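Search this site Search Go
Robotics Notes 2 comments 23 shares

4.2 Setup and care of the Drorkora cell

The Drorkora cell is the only one of our cells which stands in a real kitchen. The arm works at a marble counter, and the objects are the ordinary ones of a household. In this section we report how the cell was prepared for the trials, and how it was kept in the same condition between them. The cell was built by Darius Laur and Zoi Kalogeropoulos, and its daily care was given to Rahel Kaufmann.

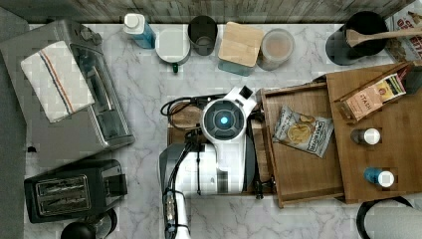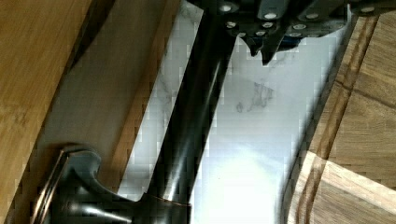
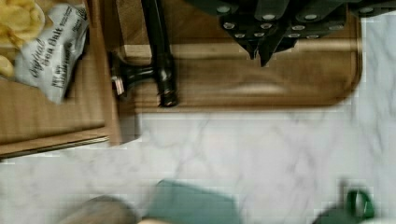 Figure 2. The counter of the Drorkora cell, in three views. The first view shows the arm over the cutting board, with the cables looped back from the wrist. In the second view the gripper fingers are above the counter near the faucet, and the third is taken from above, with the knife block on a board.

4.3 Daily checks

Before each session the operator follows a short list, which was written by Gerasimos Galanis in June and changed only once after that.

First, the cables are checked by hand along the arm. The loop at the wrist must be long enough for a full turn of the last joint, but it must not touch the counter when the arm is low. In the first weeks we tied the loop too tightly, and the connector at the wrist became loose on two occasions. We now leave the tie open at the wrist side.

Second, the fingers are wiped and the bolts of the gripper plate are tried with a small key. A loose bolt gives an error in the closing position that is easily taken for a fault of calibration.

Third, the arm is driven slowly to a rest pose beside the faucet. Because the faucet is tall and glossy, it gave false depth values in our early maps. Vangelis Lambrakis therefore entered it by hand as a fixed obstacle in the Trulen software, with a margin on all sides.

4.4 Replacement of finger pads

The pads wear faster than any other part of the cell. They are changed as a pair, also when only one of them is worn, and the closing force is then set again.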